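July 22, 2020

Hanger wrapping, second go. Still not convinced.

The claim in the Hijazi notes is that a plastic hanger wrapped in a single sheet of white paper "travels as well as one in a sleeve and packs faster". Travels as well, maybe. Packs faster I doubt very much, and whoever wrote it gives no timings. The June entry agrees with them, but I've re-read it and all it says is that it "felt quick". I wrote that, so I can be rude about it.

What I wanted from today was a fair look at the awkward bits: the hook, the strap notches, and whether the basket is any use for holding finished ones. The old sleeves are the thing to beat. They look cheap and they split at the neck, but you can put one on while talking to somebody.

Method, such as it is. Sheet flat, hanger on top, hook left out past the far edge. Fold the near edge over the bottom bar with a 25 mm turn, bring the two shoulders in, tuck, no tape. Hamish Rakena's drawing shows the hook inside the wrap. Tried that first and gave it up, as the hook pushes straight through the fold as soon as you press down. The strap tabs are nearly as bad. They catch the paper on the way in, and if you don't notice you get a small tear that runs as you fold. Going in from the tab side is a bit better. I have no explanation for why the left shoulder always comes out tidier than the right, except that I'm right-handed and impatient.

Time for the first batch: 16 minutes, including re-dos. I won't work out a rate from that. It was one person on one afternoon, and I was getting better at it as I went, so any figure would flatter the paper.

One of the beige hangers, and a plain sheet of the paper:
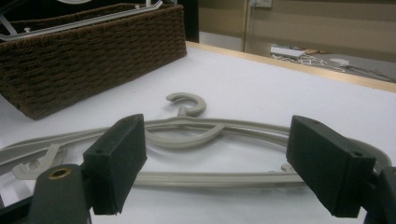
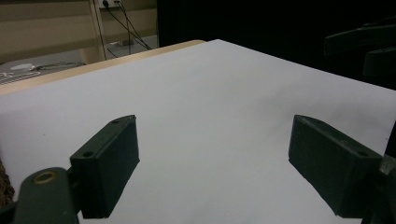 Trevor Pearce: I'd question the turn before I questioned the paper. With 25 mm you've got nothing to tuck into. Try it at double that and start from a corner instead of square on, the way a fish shop does it. And I don't see that the sleeves are as good as you make out. We threw away a fair few in June with the necks gone, and that time never went on anybody's sheet.

Fair about the June waste. I'd forgotten it, and it ought to be charged to the sleeves. Not sold on the fish shop method, which to my mind uses more paper for a fatter parcel, but I'll do a batch on the diagonal before I say so again.

The basket: nice to look at, wrong shape for this. Wrapped hangers want to lie flat on each other and the hooks go every way in there. The woven sides would snag paper too, I suspect - haven't checked. Keep it for offcuts.

Still to do
- Diagonal start, wider turn, hook out. Same person doing it, same time of day.
- A batch of sleeves timed the same way, with split ones included.
- Ask Hamish where the "packs faster" line came from.
- Drop test on both. Nothing today says how either one travels, so "as well as" stays unproven.

Paper is back on the shelf, flat. Please don't roll it, the curl takes days to come out.

Varen Workshop Notebook | Contact the bench | © 2020 Varen | Back to top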